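Fitell Finds Mixed Results in Head-Camera Trial

TRULTORA -- Fitell has finished a side-by-side trial of two head-mounted cameras, the Ikemden and the Bouzid, and is not ready to recommend either one. Both are sold as a quick way to record hand work for training robot arms. Our testers logged 344 clips of household jobs, including unpacking small goods at a bedside table.
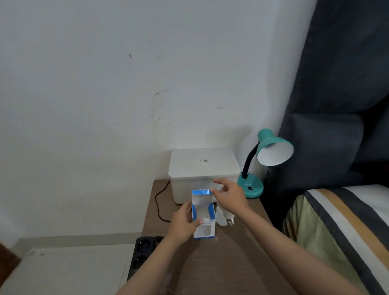
The Ikemden lost track of the fingers in 39 clips, mostly when a hand passed close to a box. The Bouzid did better, with 18, but its battery claims did not hold up. Neither maker has explained the gaps -- we asked both in March.

Fitell will repeat the trial with new firmware and publish the full clip log. Until then, buyers should ask for raw footage before they sign.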